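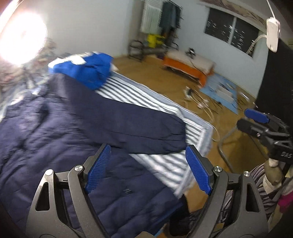
Progress report to the Waweru programme, second period
Project: Household chores by machine – clothes, beds and floors
Prepared by Zulmira Gouveia, with contributions from Armindo Guerreiro and Aurelia Enache

1. Where we are

In the proposal we asked a simple question: which of the daily chores in an ordinary home can be done by a machine today, without a person standing beside it to help? After the second period we can give a partial answer for clothes. For beds we have only first impressions, and for floors we have not started, as was agreed with Celeste Caldeira in February when the order of the work was changed.

The short version is that picking up clothes is now mostly solved for us, folding is solved for some clothes, and putting them away is not solved. I will explain each of these, because the difference between them is important for how the remaining money is used.

2. Work done in this period

We collected 1411 demonstrations of clothes handling made by people with hand-held grippers. Each demonstration is one garment, from the moment the person reaches for it to the moment it is left in its final place. The garments are of the kind that people leave on a bed at the end of the day: shirts, trousers, jumpers, towels and winter jackets. We did not iron them or arrange them before starting. Armindo insisted on this point and I think he was right. In the first period our clothes were too tidy, and the machine learned to work only with tidy clothes.

From the full set we removed 121 demonstrations. Most of these were stopped halfway by the person, and the others had a fault in the timing of the recording. We kept them in a separate folder and Aurelia will look at them again, as the stopped ones can perhaps teach us where people themselves find the task difficult.

The training was done on the Vumix computers, at night, from 22:00, when the price is lower. We had one interruption of several days, caused by a change in their storage. It did not cost extra money but it moved the tests closer to the end of the period than we wanted.

3. Results of the tests

The robot arm was tested on 50 garments which were not used in training. It picked up 46 of them at the first or second try. This is better than the target in the proposal. The four failures were all thin and slippery items lying flat.

Folding was judged by Cristóvão Morais, who did not take part in the training. He used the same rule for every item: would a person put it in the drawer like this, or fold it again? Towels and T-shirts passed in most cases. Shirts with buttons passed in fewer than half. Padded jackets did not pass at all.

I want to say more about the jackets, because they took a large part of our time. A padded jacket changes its shape after it is folded. The arm brings one sleeve across, opens the fingers, and the sleeve comes back by itself. A person keeps a forearm on the sleeve while the hands do something else, and does this without thinking. Our arm has no good way to do the same. We tried a second arm to hold the sleeve down, and this gave some good folds, but the two arms then disturbed each other when the jacket was turned. For the moment we recommend that jackets are hung and not folded. Aurelia has started a small set of demonstrations for hangers.

Speed is also a problem. The arm needs close to three minutes for a T-shirt. A family would accept this if the machine works while they are out, but only if it can be trusted to work alone, and today it stops and waits for help too often. In the longest test it continued for 30 minutes before somebody had to step in.

4. Difficulties

The fingers wear out faster than we planned. The supplier, Broluvlow, has changed the material once already and the new pads last longer, but we must keep more spare pairs than the budget allowed for.

Rooms were harder than garments. The same policy that works well in one bedroom loses part of its ability in another, mostly when the light is strong or the bed is lower. We believe that more rooms will help more than more demonstrations in the same room. The partner Allora has offered to find homes for us, and we are writing the agreement with them now – it must say clearly who may see the recordings and for how long they are kept.

5. Budget

Spending is within the plan. We spent less on travel and more on finger pads and storage. We ask for permission to move the unused travel money to these two lines. The total does not change.

6. Plan for the next period

Collect demonstrations in the new homes, starting with clothes on beds and chairs.
Finish the first hanger set and test it with jackets and coats.
Begin with beds: pulling a sheet straight and placing a pillow. We do not promise fitted sheets.
Repeat the 30-minute test with a longer limit, and write down each reason for stopping.
Decide together with Celeste Caldeira if the floor work should stay in the project or be moved to a later proposal.

The test sheets and the list of removed demonstrations are attached. Questions on the figures can be sent to me, and questions on the arm and the grippers to Armindo.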